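Skokside Museum of Household Life
Collections Online > Galleries > Packed and Carried

Packed and Carried: Bottles and Their Carriers

This gallery accompanies the display of the same name in the Purnville Room. It brings together bottles, crates and carriers from the museum's handling and permanent collections, and considers how drinks have been taken from the shop to the table. The selection was made by Thaddeus Nguyen-Tran, Curator of Domestic Collections. Object notes are by Pongsak Somboon.

The museum holds 1,955 items connected with the packing and carriage of food and drink. The greater part came to Skokside in September 2019 with the Kowalczyk bequest, which included the fittings of the family's grocery shop in Skirach. Cataloguing of the bequest continues, and further entries will be added to these pages as it proceeds.

Visitors are reminded that the words used for these objects vary a good deal from place to place. In the catalogue, "crate" is used for a rigid open box with divisions, "carrier" for anything shaped to hold bottles by the base or the neck, and "case" for a closed outer box. Older labels in the display may differ, and will be replaced in due course.

Moulded carriers of expanded polystyrene are among the least well represented objects in British social history collections. They were light and cheap, and most were thrown away once the bottles had been taken out. They also mark easily. Pressure from a bottle base leaves a permanent dent, and the rims of the cavities crumble with repeated use. For this reason the museum keeps its older foam carriers empty in store, on padded shelves and away from direct light, and uses separate pieces for handling.

Glass bottles in the handling collection are kept upright wherever possible. When a bottle is returned to a carrier, it should be lowered straight into its cavity and never pushed in at an angle. Crown caps should not be used as a grip. Paper labels are checked after each session and any lifting at the edges is recorded on the object sheet.

Groups wishing to use the handling collection should apply in writing to the Learning Department. There is a charge of £2 for each participant, and school parties from Skokside are admitted free. Image reproduction is subject to the museum's usual terms, and requests for print runs of more than 200 copies should be addressed to the Collections Office.

Page last revised 8 October 2020.

Bottles and carrier
Glass cola bottles with red crown caps and red labels, with a white polystyrene carrier. The carrier has moulded round cavities and a thin yellow band along its lower front edge.
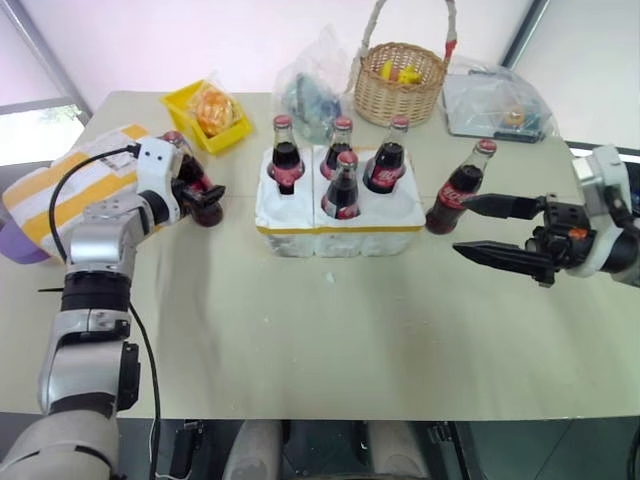 Related galleries: Shop Counters and Scales; The Kowalczyk Grocery; Tins, Jars and Stoppers.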